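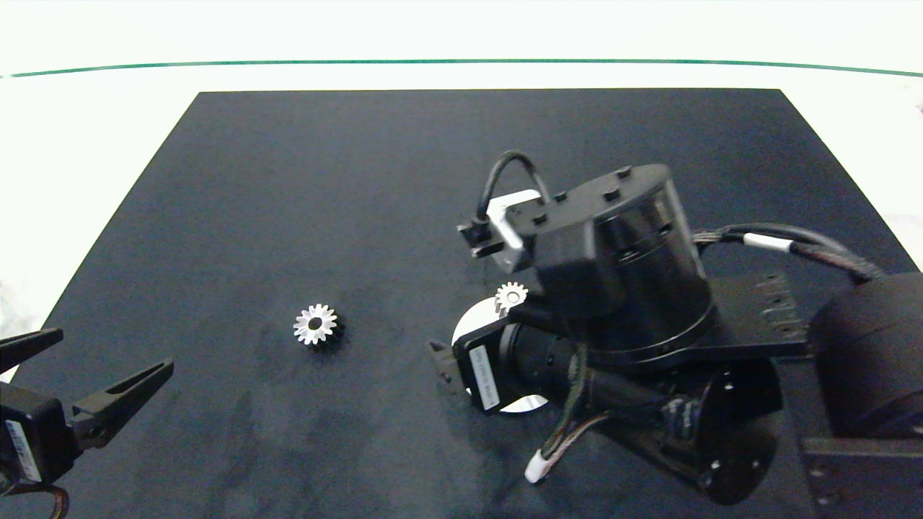
How to clean and check small spur gears before you put them back

Small metal gears pick up old grease, lint and fine metal dust. If you have a gearbox apart, clean every gear before it goes back in. The job takes 30 minutes for a small set, plus drying time.

What you need

A dark rubber or silicone bench mat
Degreaser (we use Lurnasent, but any parts cleaner safe for your metal will do)
A soft nylon brush and some wooden toothpicks
Lint-free cloths
A small lidded jar
Light gear grease
Calipers

Set up the bench

Wipe the mat first. A dark mat shows up bright metal parts, and a soft one keeps a dropped gear from bouncing off the table. Old smudges on the mat are fine as long as they are dry. Grit is not.

Lay the gears flat in the order they came out. If two look alike, measure the outside diameter of each and write it down. A gear that is one tooth off will still drop onto its shaft, but it will not mesh correctly.

Clean the gears

1. Put the gears in the jar, cover them with degreaser and close the lid. Leave them for 10 minutes.
2. Swirl the jar, then take the gears out one at a time.
3. Brush across the teeth, in line with the gaps. Use a toothpick for anything packed at the root.
4. Roll a corner of cloth to a point and pull it through the bore. Repeat until it comes out clean.
5. Dry each gear and set it back in its place on the mat.

Check the teeth

Hold the gear under a lamp and turn it slowly. Light should run evenly along each tooth. Look for chips, rolled edges and bright worn spots on one side only. Run a fingernail around the rim - a burr will catch.

Check the bore too. Slide the gear onto its shaft and try to rock it. If it wobbles, replace it. When you replace a worn gear, look closely at the one it runs against, as they usually wear together.

Grease and refit

Put a thin film of grease on the teeth with the brush. Do not fill the gaps. Refit the gears in reverse order and turn the train by hand through several full turns before you close the housing. If it binds at the same point each time, take it apart and check for dirt in the teeth.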